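Re: [shared-workrooms] One big table or lots of small ones?

Hello everyone,

I've been reading this list for ages and mostly keeping quiet, but this question is so exactly my thing that I got up and made coffee before answering. Quoting the original in pieces so I don't miss any of it.

> We're moving our group from the upstairs rooms in Trivcombe to one
> big open-plan floor in June. Right now everyone has a small desk,
> and when we need to lay anything out we push desks together and
> fight with the gaps. Some of us want to get one really big table
> for the hands-on work. Others say it will turn into the place
> where everybody dumps their bag. Does anybody have one and
> like it?

Yes! We have one and we love it. I'm at the Garkbridge office, open plan, and the big white worktable is the best thing we've bought since I started. I would give up my own desk before I gave up the table (I've half done that already, I'm at it most afternoons).

We used to do the pushing-together thing too. The gaps were bad, but the heights were worse. Our old desks had been bought at different times and one was just a bit taller than the rest, so anything long that you laid across them rocked. We shimmed it with cardboard for a whole winter. When the big table came in I laid out a full set of sheets on it the first morning just to look at them all flat. I know how that sounds.

> If we do it, how big? The room could take something huge but I'm
> worried about reaching the middle.

You're right to worry, and it's the only measurement I'd be strict about. Ours is a Kołodziej and it's 238 cm long (they only list in centimeters, so get the metric side of the tape out). Length you can get greedy with. Depth you can't. Before you order, have the shortest person in your group stand at one side and reach across a table you already own, and have them pick up something small, a paper clip or a scrap of paper. Touching a spot with your fingertips is one thing, and working there is another. We marked our limit with masking tape on the floor and left it there for a while, and people walked around it as if the table had already arrived.

If you can leave room to walk all the way around, do. We had ours against a wall at first, to save space, and the back of it became a shelf. The day we pulled it out into the room, people started using both long sides, and I stopped seeing the same stapler in the same corner month after month. You'll want enough space behind for a chair with someone in it plus a person squeezing past. We didn't leave quite enough on one side, and you learn to say "behind you" like in a restaurant kitchen.

> White top or wood? Half of us think white will show every mark.

It does show every mark, and I've come around to thinking of that as a plus! Pencil, tape residue, coffee rings, you see it and you wipe it up. On the dark desks upstairs we never noticed how grimy they'd gotten until somebody put a clean sheet of paper down and picked it up gray.

The one real drawback to white is that white things vanish on it. Paper strips, labels with the backing still on, printouts, the cable for somebody's phone. I've hunted for a piece of white card that was lying right by my elbow. What helped us was a stack of colored trays, nothing fancy, cafeteria style. If you have small pale parts or offcuts, they live in a tray. Flat stuff like sheets can stay on the table itself, and after a week or two your eyes get good at picking out the shadow along an edge.

For cleaning, warm water and a drop of dish soap on a soft cloth, then a second cloth to dry. That's for our top, so check what yours can take. We keep the scouring sponges in the kitchen on purpose. For tape residue, try your thumb first, then soapy water left to sit for a minute.

> What about lighting? The new place has a dark ceiling and it's
> pretty high.

Ha, you could be describing ours. A dark, high ceiling looks wonderful and I wouldn't change it, but it doesn't bounce much light back to you, so the fixtures have to do everything. Long strip lighting is kind to a big table. With a single bright point overhead you're forever working in the shadow of your own head, and with a long line of light the shadows stay soft and thin. We were quoted 598 for a pair of extra Skultuvis lamps to hang lower down, and decided to try the table under the existing light for a month before spending it. We never did buy them. The white top helps a lot, it throws light up onto whatever you're holding.

Go stand in the new room late in the day, if they'll let you in, around the time you'd normally be finishing something fiddly. Take a printed page with small type on it and read it at table height. You'll know in ten seconds.

> And how do you stop it filling up with everyone's stuff?

This is where I get evangelical, sorry in advance. You can't stop people putting their own things down, and I don't think you should try. A phone has to go somewhere. So does a drink, and so does whatever you're charging. What you can do is give all of that an edge to live on.

We picked one short end. Power comes up there, so chargers end up there with no effort on anyone's part, and phones follow the chargers. The rest is for the work. There's no sign about it. We tried a sign once and people put their mugs on it.

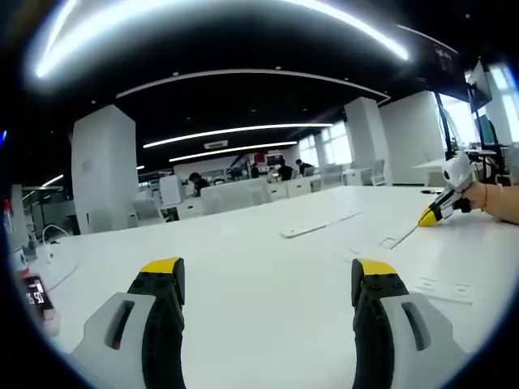
The other half of it is the end of the day. We have 8 people who use the table regularly and whoever leaves last does the sweep: papers into one pile, cables coiled at the power end, tools back to where they belong, cloth over the top. It takes less time than finding your coat. If a job really has to stay out overnight, you put a sticky note on it with tomorrow's time, like "back at 10," and it gets left alone. No note, and it goes on the side shelf. I was nervous that would start arguments and it has been the most peaceful rule we've got.

Cables deserve their own paragraph. A loose cable looped across the top will catch a sleeve sooner or later, and it drags whatever it's plugged into along with it. Short cables are the answer. We swapped the long ones for the shortest that would still reach, and put the leftovers in a drawer where I'm fairly sure they are breeding.

A few odds and ends you didn't ask about:

Get the kind with adjustable feet. Our floor in Garkbridge looks level and isn't. We spent an evening with a marble and a wrench and it was more fun than it should have been.

Think about how it gets into the building. Ours came as a top in two pieces plus 4 legs and a frame, and it just made the turn on the stairs. If you've got a freight elevator in the new place, measure the elevator too.

Decide on standing or sitting height early. We went for sitting and I sometimes wish we hadn't, as I stand a lot when I'm laying out sheets and my back has opinions. On the other hand, sitting height means people from other teams will pull up a chair and join in, and I've had some of my best conversations in that office with somebody who only came over to see what we were cutting up.

Put a wastebasket at each end. One is never at your end.

And keep your small desks, or a few of them at least! Please don't let anybody talk you into replacing all of them. Phone calls and long typing sessions are miserable at a shared table, both for you and for the person across from you. The big one is for the hands-on work you mentioned, and it's so good at that.

> Any photos or measurements welcome, we have to give our list to
> the movers soon.

I'll measure the clearance on all sides tomorrow when I'm in and post it here, including the tight side so you know what to avoid. If anybody from Trivcombe wants to come over and try the reach test on ours, mornings before 10 are best, the table's usually free then and I can show you the feet.

So happy you're doing this. Send us a picture once it's in!

Cheers from Garkbridge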